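We got to Wudex a little after two, having missed the turn (the sign still says Wolteck, the old tenant), and were handed visitor badges and very good coffee before we'd even found our coats' hooks. The open day filled two floors, but I'll admit I spent nearly all of it in one corner, at the breakfast table.

That's where they teach an arm to handle food by hand. An operator sits at one side with a pair of grips, and whatever she does, the arm does, and the whole turn gets saved so the machine can learn from it later. They had 136 turns logged that month and were hoping for plenty more!

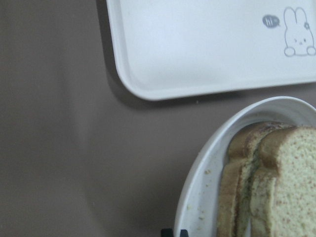

Bread on the dish, bunny on the tray, seen from the arm's wrist.

I asked whether soft bread was a mean thing to start with, and the operator laughed and said it was the best teacher in the building, as a slice shows you right away if you've squeezed too hard. Each turn gets up to 60 seconds, and the fumbled ones are kept too, with a note.

Visitors could try it in the afternoon. My own go was slow and wobbly, and I kept leaning sideways as if that would help. Bring a sweater if you go in April, and park behind Kirus, where there's more room.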